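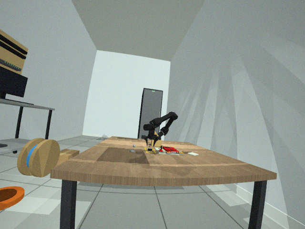 Session 5: Setting up the bench cell (sim first, then the real one)

Handout for the Drondik practical. Read before you come, we lose half the slot otherwise.

Same layout in the simulator as on the bench. Table, black arm at the far half, two-finger gripper, yellow square under it, tray to the right. Get it right in the sim, then touch hardware.

1. Load the scene

Open cell_a, not the August copy. The August one has the old table height and every pick comes out 9 mm low. Check the cabinet at the back wall loads with its green light. If the cabinet is missing the file came through incomplete, load again.

2. Home the arm

Fingers open, pointing straight down, elbow high. Jog slow. Watch the small tan box behind the right finger — it is a collision object and the planner does not always know about it. Hoani (the planner) only reads the object list at start-up, so if you move the box, restart.

3. Teach the square

The yellow outline is the pick zone. Small black part goes in the middle. Teach in this order:
- centre, approach height
- centre, grip height
- the four corners, approach height only
- back to centre

Save as frame 1. Do not overwrite frame 0, that is the table. Somebody did last year and the whole thing had to be re-taught.

4. Teach the tray

Light grey and white base, red pieces on it. Take the tray origin from the corner nearest the square. The big red piece is an awkward shape so approach from above, never from the side. Leave the little grey bits left of the square alone, also the thin white one over on the right. They stay in the scene for the vision excercise next time.

5. Lighting

Shadows in the sim are hard-edged and one big one lies across the left-centre of the table. Vision will sometimes call the edge of it an object. Two fixes: raise the contrast threshold, or crop the search window to the square plus tray. Crop is better. On the real bench we have the Pultetti lamps and it is less of a problem, but set the crop anyway.

6. On the bench

Guard closed, key to teach, speed at minimum. Finger screws on the Werkach gripper: hand tight plus a quarter turn, check them before every run. Wipe the pads, dry cloth only. If you get fault 633 the gripper cable is not seated. Power off first, then re-seat, then home again from step 2.

Worn pads: change both, never one. Re-teach grip height after, the new ones are thicker.

To hand in

Your saved frames, the crop settings, and nine clean picks in a row logged in the sim. A pick counts if the part is lifted and put back inside the yellow lines. Dropped part, start the count agian.

Logs with no frame number in the header go back unmarked.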